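Cable and gripper check on the two-arm bench cell
Posted by Joonas Vuorinen, June 12, 2020
Filed under: Maintenance

This check covers the two-arm cells with the front mounting rail. Do it before a long run, and again any time an arm has been taken off the rail. It replaces the short list in the February notes, which left out the wrist cameras.

You will need a set of hex keys, side cutters, spare zip ties, a lint-free cloth and a flashlight.

Before you start

Park both arms with the Mesitz console and wait for the motion light to go off. Switch off motor power at the Plamero supply. Support each arm with one hand when you do this, as the elbow can drop when the motors let go. Leave the logic power on so the joint readings stay live on the screen.

1. Check the base bolts

Start with the left arm. Put the key in each bolt that holds the base to the rail and try to turn it clockwise. If it moves, back it out, clean the thread and refit it. Do the same on the right arm. Do not swap bolts between the rail and the base, even if they look alike.

2. Follow the hose

Run your fingers along the corrugated hose from the base to the wrist. Feel for flat spots and splits, mostly on the inside of the elbow. Replace any tie that has slid or gone slack. Pull the new one snug and stop there. A tie pulled too tight will crush the hose and, after a while, the wires inside it.

3. Clean the fingers

Wipe both fingers of each gripper with the dry cloth. Look at the tips with the flashlight. Wear on one finger only usually means the pair is not closing square, and you should run the Wuso alignment page before going on. Change fingers as a pair.

4. Power up and test

Switch motor power back on, home both arms and open and close each gripper 12 times from the console. Listen for clicking at the wrist. Then load the parts sorting routine and run it at low speed with your hand near the stop button.

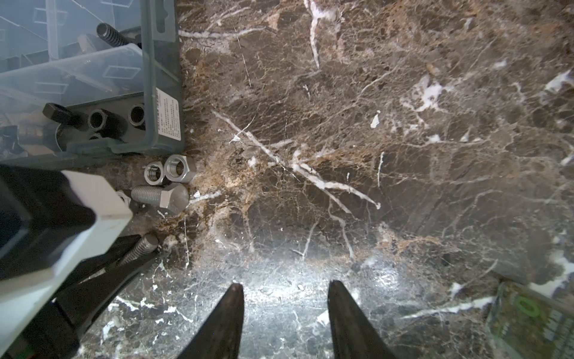
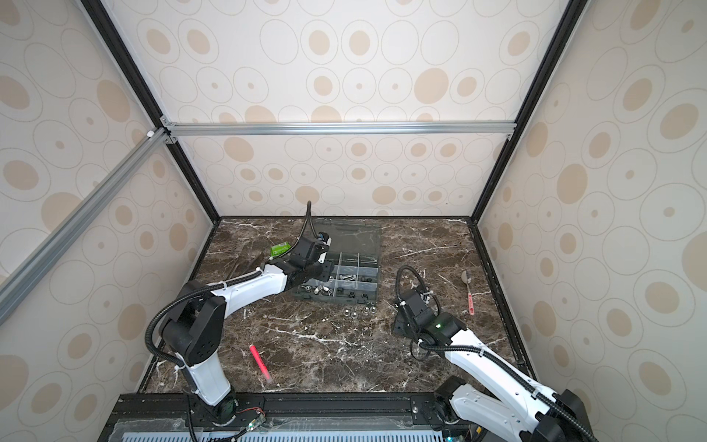
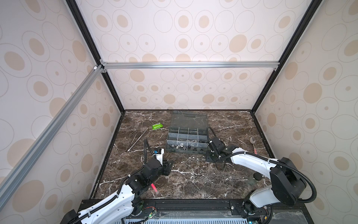 Hose slack at the wrist is the setting people most often get wrong after a repair. Too little and the hose tugs on the wrist when the gripper reaches for the back of the table. Too much and it can drop into the wrist camera's view. Use the right arm in the second picture as a guide, where the hose makes a loop above the gripper and arches back over the wrist. Set yours with the arm reaching low over the table, then lift it slowly to its highest working point and watch the loop the whole way up. If it catches on anything, move the last tie 2 cm toward the elbow and try again.

Write the date and your initials in the Alaoui log when both arms have passed.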